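4.2 Contact Estimation on Translucent Film

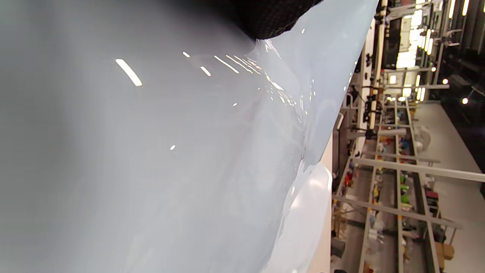 One reviewer of the earlier Grumance report objected that a highlight on plastic film moves whenever the viewpoint moves, and that a tracker which follows highlights will therefore report sliding where there is none. The objection is correct for the first version of the estimator. In that version, feature points were chosen by local contrast alone, and on glossy film the points with the strongest contrast are very often reflections of the ceiling lights.

The present version, Rindby, treats each candidate point as belonging to one of two groups: points that move with the surface and points that move with the viewpoint. The camera pose is taken from the hand tracker and used to predict how a reflection would travel across a locally flat sheet. Points that match this prediction are given low weight. They are not thrown out, for on creased film a true surface feature can match the prediction by chance over a short window. Weights are updated over a window of six images and then passed to the planner.

Time alignment proved to be the larger source of error. The wrist stream and the pose stream were recorded by separate processes, and the offset between them reached 34 ms in the worst session. At ordinary hand speeds this is enough to reverse the grouping of many points. The Kerkden logger now stamps both streams from a single clock — a small change in code, but one that required the September sessions to be processed again from the raw logs.

We ran the revised pipeline on 551 segments of folder handling. A segment was accepted when the estimated start of contact agreed with the hand label within the tolerance given in Section 3.4. Under this rule, 506 segments were accepted. Most of the remaining segments contain two sheets in contact with each other, a case in which the estimator reports the motion of the upper sheet only. The Santoro planner receives no warning when this happens, and we regard this as a defect in the interface between the two modules.

Figure 5. Handling of light blue translucent folders on a white tabletop, with a motion controller mounted on each gloved hand.

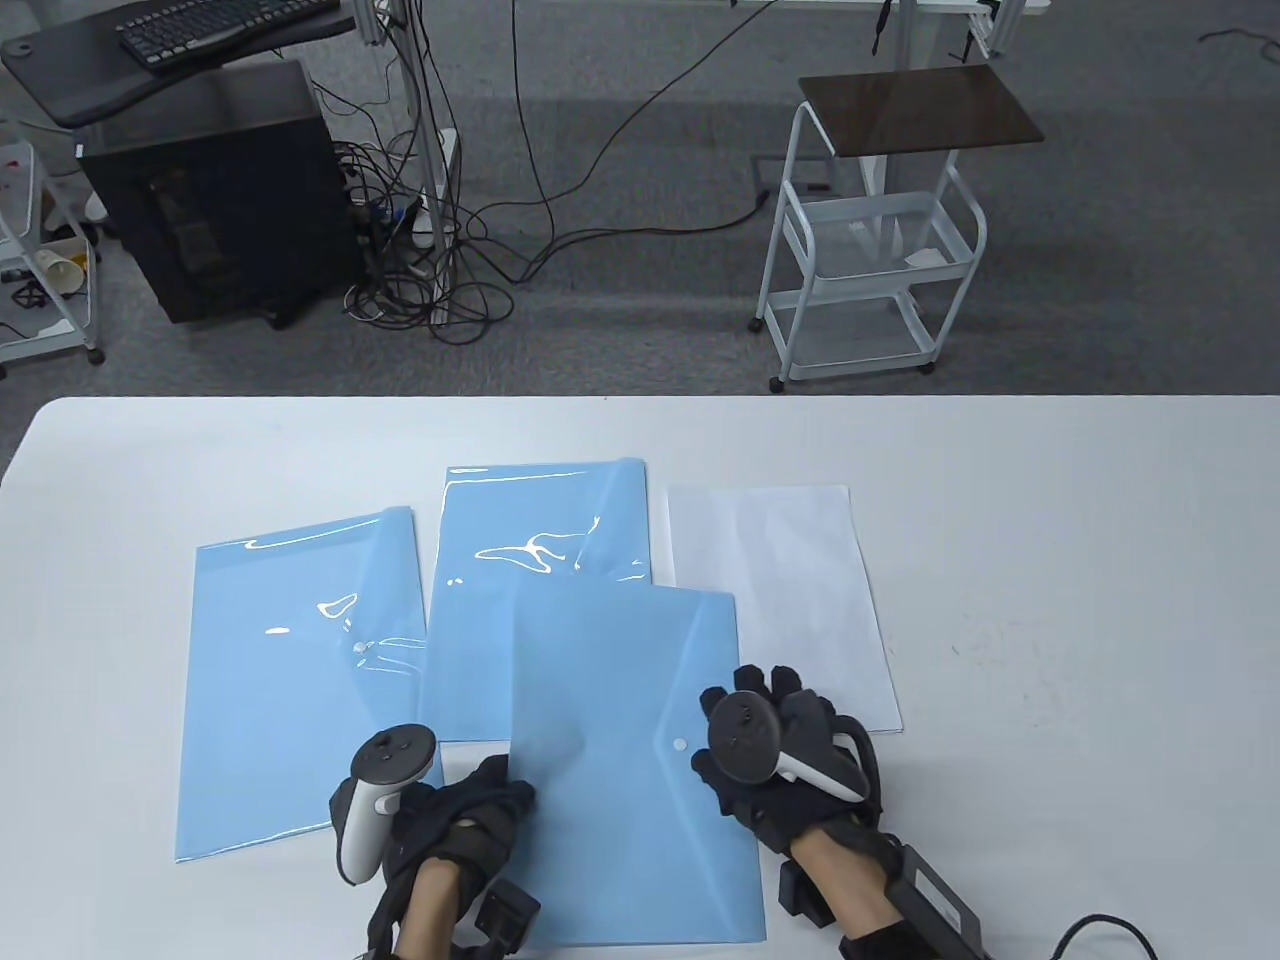
Does the estimator require a model of the folder? The estimator uses only a local flatness assumption, applied to small patches, and it holds no record of the overall shape, the flap or the closure. Object shape enters at the planning stage, where Santoro keeps a coarse outline of each item and updates it after each change of grasp.

This division has a cost. When the film is bent sharply, the flatness assumption fails over most patches, and the weights return to their default values until the surface settles. The planner then relies on hand pose alone. Section 4.3 describes how the default values were chosen and reports their effect on grasp timing.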